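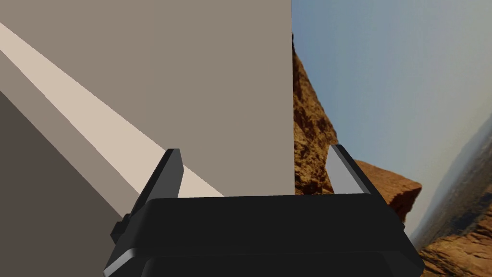

独立创作实务 第五讲
众筹、限量版与公开征集：怎样让作品找到第一批人

讲义更新：03/09/2026

上一讲讲到工作样片，大家交上来的片段我都看了，看得非常过瘾！有几位同学已经在问“接下来怎么办”，那么这一讲就从样片剪完之后说起：钱从哪里来，人从哪里来，东西做出来以后寄到哪里去。内容偏琐碎，请把讲义带到课上，边听边改。

一、先弄清楚你在筹什么

众筹页面上最容易写糊涂的是项目本身。定格动画、手工书、小型装置、限量玩具，看上去都是“支持我的创作”，支持者心里想的却差得很远。有人想看片子，有人想要那个小人偶，还有人就是喜欢看你每周拍了几秒钟。动笔之前，请先用一句话写下来：项目结束那天，世界上会多出什么东西？

课上用的案例是短片《Skudcombe》。这是一部定格动画，讲一座海边小镇的灯塔每天夜里换一个位置。页面第一句写的是：“我们要拍完剩下的5分钟。”我太喜欢这句话了！读的人马上知道前面已经有东西，知道还差多少，也知道自己的钱会变成哪一段画面。它的初稿开头是一大段关于记忆与故乡的阐述，写得很美，可是读到第三行还不知道是电影还是诗集。那一段后来挪到页面下半部分，放在分镜图旁边，反而有人专门留言说喜欢。

二、预算表：从寄送往回算

多数人是从制作费开始列的，我建议反过来，先列寄送。包装盒、缓冲材料、邮资、补寄、平台手续费，写完这几行再看剩下多少能用来创作，心里会踏实很多（也可能会倒吸一口气，倒吸完接着算）。

《Skudcombe》的目标金额定在2,000英镑，结束时筹到2,916英镑。多出来的部分听起来很宽裕，团队当时也很兴奋，差点马上加一场戏。后来决定先把配乐的录音时间加长，再给每份包裹换上厚一点的盒子，加戏的事留到寄送全部结束以后再讨论。请在表格里单独留一行“超额部分”，上线之前就写好用途，因为到了那个时候，人人都有新主意，而且每个主意听着都特别好。

补充一点：自己的工时要写进去。哪怕最后决定不付给自己，也要知道数目。

三、限量版怎么做才有意思

限量版是这一讲我最想讲的部分，它本身就可以是一件作品！

《Skudcombe》做了40个编号的灯塔摆件，用的是片中灯塔的翻模，底部刻编号，每一个的窗户涂成不同的颜色，颜色取自片子里对应的一个夜晚。支持者收到以后可以在片中找到“自己的”那一夜。这样一来，摆件和片子就长在了一起，有人为了找自己的窗户把片子看了好几遍。

设计时请想这几件事：

数量。先做一个，完整走一遍工序并记下时间，再决定做多少。翻模的时间好算，上色和晾干的时间经常被漏掉。

编号。编号规则提前公布，比如按支持的先后顺序，还是随机抽取。支持者想挑号的话，单独设一档，别在私信里答应。

瑕疵。手工件之间一定会有差别，在页面上放几件样品的近照，让大家看到差别的范围。

再版。想清楚以后还做不做。写了“仅此一版”就请守住；没想好就写“首版”，给自己留余地。

四、公开征集：让作品自己长大

另一类项目不筹钱，筹的是参与。案例是Ekby，一个在线档案，征集同一把折叠凳的各种变形。发起人画了一张最普通的凳子图纸，放到网上，请大家改一处，再画出来交回去。第一批投稿很老实，有人加高了凳腿，有人把凳面改成圆的。之后就热闹起来了：两张凳子共用一条腿的，只能在楼梯上站稳的，折起来比打开还大的……每一份都注明是从哪一张改来的，于是整个档案可以像家谱一样往回查。

这种项目的征集说明特别值得学。Ekby的说明只有一页，包含下面的内容：

1. 起点是什么（附图纸，可下载）
2. 可以改什么，至少保留什么
3. 交什么格式，文件多大
4. 署名怎么写，能不能用化名
5. 作品展示在哪里，著作权归谁
6. 什么时候截止，什么时候回复

第2条是灵魂。限制太松，收到的东西彼此没有关系；限制太紧，大家交上来的都一样。Ekby的要求是“还得能坐，哪怕只能坐一秒钟”。就这么一句，既好笑又管用。

第5条请务必写明。投稿者保留著作权，同时授权项目在网站和展览中展示，这是比较常见的写法。如果打算出书或做商品，要另外征得同意，不能用展示授权含混过去。

五、更新日志

支持者和投稿者最怕的是安静。更新不必长，一张工作台的照片、一小段失败的测试、一个正在犹豫的选择，都很好看。上学期有同学拿自己的木偶项目Stetsiuk做练习，有一篇更新通篇只讲怎样给木偶做一双不打滑的鞋，留言比发布预告片那次还多！大家真的愿意看过程。

延期也请照实写：卡在哪一步，新的时间是什么，想退款的人怎么办。坏消息放在第一段，别放在三张漂亮剧照后面。

六、选平台还是自己搭

这部分课上会现场演示，讲义里只列要点。大平台有现成的流量和支付流程，页面样式比较固定；自己搭页面自由得多，收款、退款和客服就都归你了。征集类项目还要看后台能不能按标签检索。演示用的是课程自建的投稿工具Clilter，它的功能很朴素：上传、打标签、标明“改自哪一件”。请提前注册账号，用学校邮箱即可，密码别和其他网站共用。

七、课堂练习

两人一组，交换样片。看完之后替对方写众筹页面的第一句话，写好再交换回来。请不要事先解释自己的作品，对方写错的地方往往最有用。

接着各自设计一份限量回报，画草图，标出材料、工序和单件时间。画得潦草没关系，能看懂就行。

八、作业

任选其一：

甲、众筹页面全文，附预算表和寄送时间表。预算表须包含超额部分的用途。

乙、公开征集说明一页，附起点图纸，以及自己做的两份示范变形。示范请做得差别大一些，投稿的人会照着示范的胆量来发挥。

十月的小展会从两类作业里各选几份展出，选了乙的同学可以在展览现场直接接受投稿，纸笔由教室提供。文件传到Clilter的“第五讲”标签下，文件名写学号加项目名。

下一讲讲声音：没有录音棚的时候怎样录脚步、关门和风。请带一件能发出怪声的小东西来，越怪越好！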